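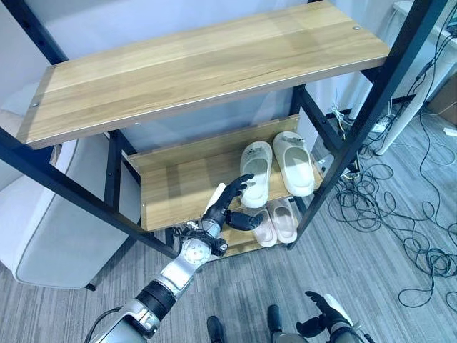 Slippers, shelves and a shopping list

The off-white pair on the middle shelf, a black hand up at the shelf edge just below them, and the pale pink pair waiting underneath. If you've never had to plan a budget around a pair of chunky sliders, I can recommend it, it's a very odd way to spend a Monday!

Hello again from Adinville. I've had a few emails asking what we're going to buy for the home-tidying work next year and what I'd tell other small groups to put in their own bids, so I've written it up on the gallery page where people can find it. Damilola Nwachukwu has been through my sums (she found a mistake, I've fixed it, we're still friends) and Aminu Adeyemi has added his grumbles about hands. Any opinions left over are mine.

The shelves

Black metal uprights, light wood-coloured boards, nothing fancy. I'm very fond of this sort of open rack and I want more of them. The awkward bit for a robot is the lower levels. The top board is easy enough to get at, but by the time you're after something on the bottom you've got a shelf over your knuckles and your own fingers in the way of what you're looking at. You can see a bit of that with the left pink slipper, which is partly hidden behind the fingers.

For next year I've put in for racks with different gaps between the boards. Ordinary household ones, please, from an ordinary furniture shop. I did get a quote from Flaletti for adjustable lab shelving and it was lovely stuff, beautifully made, and I'd have blown the furniture line on it before lunch.

The hands

Jointed fingers, thumb out to the side, and one line in the budget that makes everyone go quiet. Aminu's view is that you should price a spare hand at the same time as the first one, and having argued with him about it since November I've given in. What swung it for me was the waiting. Our quote for a repair came with a turnaround of 10 weeks, and we'd be paying rent and wages all through that.

If a spare hand is out of reach (it may well be), ask the supplier for a price list of the bits that wear out. Fingertips, covers, cables, the small fasteners that roll under things. Ask before you sign. Ours was sent over as a scanned page with half the prices missing, and it took Damilola 3 phone calls to get the rest.

Our line for wear-and-tear parts has ended up at £1186 for the year. I'd have liked to call it £1200 and be done, but the form wants the real figure.

The cables

Oh, the cables. Black loops all over the grey carpet on the right, more cords coming down behind, and a power strip on the floor at the back of the rack. I've a whole section of the plan for this now. Cable covers, longer leads in the right places, wall brackets for the strips and a decent box of ties. It's all cheap and it always gets left off, then somebody pops out with their own money and a receipt turns up in a coat pocket in spring.

Do measure your room before ordering leads, by the way. I ordered by eye the first time and we now own a splendid collection of ones that don't quite reach the socket. Free to a good home if you're near Adinville and can collect.

Floors and feet

With a machine on legs, the floor belongs in the budget too. We've got carpet, and I'd like to try vinyl and some sort of wood-look board, laid as loose panels so we can swap them over. Ostden do sample panels at trade price if you ask nicely and don't mind last season's colours. I don't mind at all. I've picked a green one.

Slippers, shoes and other soft things

My favourite line, and the one that gets me teased. I've asked for 40 pairs of footwear in all sorts: sliders, trainers, wellies, those fluffy things with no back. Thick soles and wide straps are one kind of job for a hand, and a limp ballet pump is quite another. Charity shops are brilliant for this and the pairs come nicely broken in. Please wash them first, Aminu asks me to add.

You'll also want somewhere to keep them, and I forgot that completely. There's now a storage cupboard on the list, wedged in between the racks and the floor panels.

What I've left off

A second robot (ha!). A nicer chair than the white one by the shelves, though I did look at a few. And the Chukwu calibration kit, which I still rather want, but Damilola pointed out that we can borrow one from the group down the corridor as long as we give it back clean.

If you're doing your own version and would like the spreadsheet, drop me a line through the contact page and I'll send it over. The tab called "old do not use" is the one with the parts prices in. I keep meaning to rename it.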